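Ruris Opens Its Kitchen Table Collection to Outside Teams

GODOY — Ruris is very pleased to share that its Guvo learning system has now been given 1549 recorded examples of everyday kitchen handling, and that the collecting goes on every Monday with the good people at Trutier, who have lent us their long room and a great deal of patience.

Each example is a short one. An operator guides the gripper through a single chore, such as moving a piece of toy food to a plate or reaching for an oven door, and then the table is laid out afresh so that Guvo never gets too comfortable with one arrangement. We hope to reach 2000 examples by June, and 361 of those we already have will be offered free to schools and small labs that would like to try them.

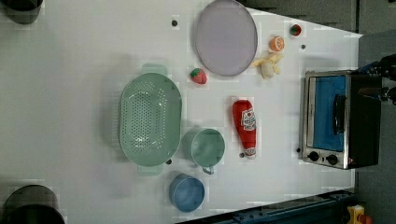 Trutier told us that the slow part is the laying out, and that its operators would sooner record 100 tidy examples in a week than twice as many careless ones. We agree wholeheartedly — and the schedule has been set with that in mind.

Teams wishing to receive the free set may write to the Ruris office in Godoy.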